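The grip that wouldn't let go
Jan 27, 2021

I promised a few of you I'd write up what happened with the left tool, and then I put it off, partly out of laziness and partly out of embarrassment, so please forgive the wait.

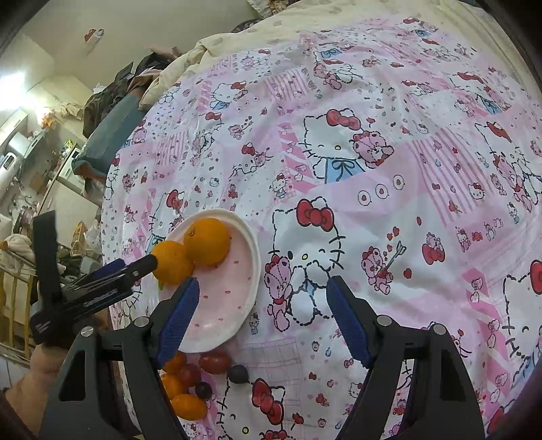
If you're new around these parts, I've been recording pick-and-place sessions at home with a pair of hand-held grippers for a small project called Toma. You squeeze, the jaws close, you carry a piece of fruit over to a plate, you let go, and the whole motion gets saved so that a robot arm can learn from it later. It is slow, rather soothing work, and my bed is the only soft, wide surface I have, so the bed it is. I had 595 good takes saved when the trouble started, and I was feeling pretty pleased with myself!

The first sign was a plum tomato. I had set it down, opened my hand, and the jaws stayed shut for a moment before springing apart. I put it down to tired fingers (I'd skipped lunch) and carried on. A little later it did the same thing with an orange, and this time the jaws stayed closed long enough that I dragged the orange, the plate and a fair bit of the sheet toward me before I understood what was going on. I said a word my grandmother would not have liked.

What I should have done is stop right there. What I did was wiggle the trigger until it felt free and record for another hour. I'd like to pretend I was gathering evidence, but I just wanted to get to the end of the batch and have some soup.

Then it caught me. I had reached in with my other hand to straighten something, with the trigger fully released, mind you, and the jaws were still half closed from the last grab. When the linkage finally slipped loose it didn't open. It snapped the other way, and it took the side of my thumb with it. There was no blood, only a fat purple mark that lasted through the week and made buttoning my coat a real project. These tools feel so much like kitchen tongs that I'd stopped treating them as machines with springs inside.

I wrote to Sânziana Manole at Brastorholm, where my pair was put together, and she answered that same evening, bless her. She asked me to take the side cover off and look at the return spring, and sure enough one end had worked its way out of its seat and was riding against the link. Sometimes it pushed the jaws open, sometimes it pushed them closed, and sometimes it just sat there sulking. She'd seen it on 2 other units from the same batch. A new spring and a little retaining clip came in the mail, and fitting them was fiddly but not hard, once I'd found the clip under the radiator, where it had flown on my first try.

The sadder part is the data. The position sensor reads the trigger and not the jaws, so every sticky take says "open" while the fruit is plainly still being held. I've gone back through that last hour and thrown out everything after the tomato. It hurts, but I would hate for some arm down the line to learn that letting go is optional.

So I have a few new habits. I squeeze and release each tool ten times before I record and watch the tips while I do it. If anything sticks, even once, the session is over, soup or no soup. And my bare hand stays away from the jaws until the tool has been set down — I've put a strip of tape on the handle to remind me.

The new spring is a touch stiffer than the old one, and I'm still getting used to it. The cherry tomatoes are the hardest, and I've squashed one already. Next time I'll write about the mounting bracket, which has its own opinions, and I still owe a reply to the reader who asked about left-handed setups. I haven't forgotten you!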